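Retail Pricing, handout 4: small goods
Tutor: Ildikó Boros

A shop price has to cover cost, rent and waste. Start with cost.
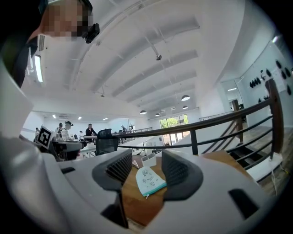 Markup is added to cost. Something small, like the pouch with black line drawings on it, often carries a high one — up to 100 per cent.

Fixed costs come next.

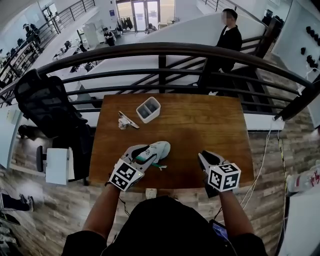
Returns eat into margin. A white shoe with a green strap or tag may come back unsold.
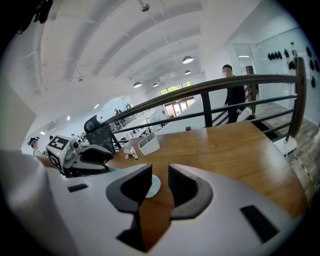 Waste

Count it monthly.
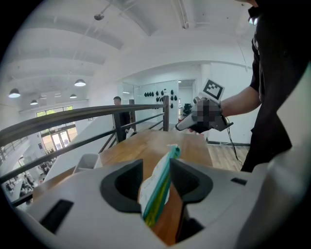 Reading time: 8 minutes

Read the Drindel case before September.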